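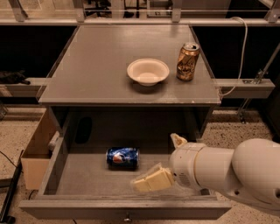

Figure 4a. Drawer reach. The gripper, its finger pads covered in clear plastic, is to the right of a Pepsi can lying on the drawer floor.

4. Changes in Task Allocation

4.1 Work before the Lelis system

Before the Lelis system was introduced, clearing a nightstand was one step in the room reset carried out by a single attendant at the Brernari residence. The step had no entry of its own on the shift sheet. Attendants removed food containers and packaging from the top surface, opened the drawer, checked it for items left behind, and wiped both levels. Decisions about what to discard and what to hold for the resident were made on the spot and were rarely written down. In interviews, attendants described the step as short and of little interest, with one exception. An item left in a drawer could be trash or personal property, and an error in either direction led to a complaint.

The system takes over the handling part of this step. A mobile arm picks items from the surface and from the open drawer and places them either in a discard container or in a holding tray. The wiping remains manual. The present section reports how the remaining work was divided after the change, based on shift sheets, on observation, and on interviews conducted by Ruba Atallah and Hugo Toledo.

4.2 Preparation and supervision

Two tasks appeared that had not existed before. The first is preparation. The arm does not operate the drawer in the configuration studied, and an attendant must pull it out to its full travel before the routine is started. A partly open drawer leaves too little clearance for the wrist, and the planner then rejects the reach. Attendants learned this limit quickly, although the error message shown on the tablet named only the joint involved and gave no cause. The Vemden support desk was asked to change the wording in the first month of use and did so in December.

The second new task is supervision. Agyeman, the contractor responsible for the installation, specified that one attendant should monitor up to 4 units. At the Brernari site the ratio was held at 2 throughout the study, at the request of the shift leads. The reason given was the walking distance between units. When a unit paused for confirmation, the attendant had to reach it, look at the item, and confirm or reject the proposed class. At the higher ratio, pauses overlapped, and the units stood idle for longer than the manual step would have taken.

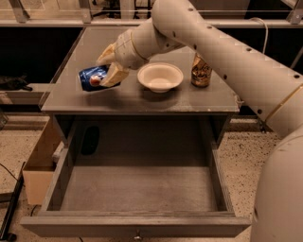 Figure 4b. Grasp of a crumpled blue package above the top surface. A white bowl and a glass jar stand to its right, and the drawer is empty.

Soft packaging accounted for most of the confirmation requests. A closed package and an opened one can present nearly the same outline to the classifier once the foil is crumpled, and the difference matters to the person who owns it. The same holds for jars with contents remaining. The house rule is that any container with food in it goes to the holding tray, and the attendants applied it without difficulty. The system applied it correctly in 76 percent of the soft-package cases reviewed. For rigid containers the share was almost 80 percent, and the remaining errors were mainly containers with opaque walls, for which weight was the only usable cue.

Attendants differed in how they used the confirmation screen. Some read each request and compared it with the item. Others accepted the proposed class as a matter of routine and corrected the tray by hand at the end of the round. The second practice was faster per room, but it moved the sorting decision to a point where the link between item and room had to be recovered from the log. Shift lead Maya Bitar asked for the practice to stop after a held item was returned to the wrong room. It continued at a lower rate on Sunday shifts, when fewer people were on duty.

4.3 Skill and responsibility 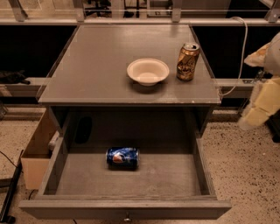 Responsibility for drawer contents was the point on which attendants and management disagreed most. Under the manual procedure, the attendant who opened the drawer was answerable for what was in it. Under the new procedure, one person may open the drawer, a second may confirm the item, and the arm performs the removal. Beverage cans show how the question arises in practice. A gold-colored can standing upright beside a bowl on the top surface and a Pepsi can lying on its side in the open drawer belong to the same object class, and the classifier proposes the same action for both. Several attendants objected to this. In their view a can placed in a drawer has been put away by someone, and its location should be treated as evidence of intent. The written procedure made no such distinction at the time of the study.

Nabil Moussa, who managed the rollout on the Brernari side, agreed to a revision under which every drawer item requires confirmation regardless of class. The revision increased the number of pauses and removed part of the time saving. Attendants nevertheless rated it as the most useful change made during the study period. Their comments indicate that the earlier rule had left them answering for removals they had not seen.

Maintenance work was assigned informally. Attendants replaced the pad coverings on the gripper, cleared the discard container, and reported faults, and none of this was listed in the job description or reflected in the pay grade. Seren Ruddock's review of the shift sheets found that these duties were recorded under general cleaning, which hides them from any estimate of labor saved. The estimates in Section 5 therefore treat pad replacement and container emptying as separate entries, with times taken from direct observation. Fault reporting is excluded, as its duration could not be separated from waiting time.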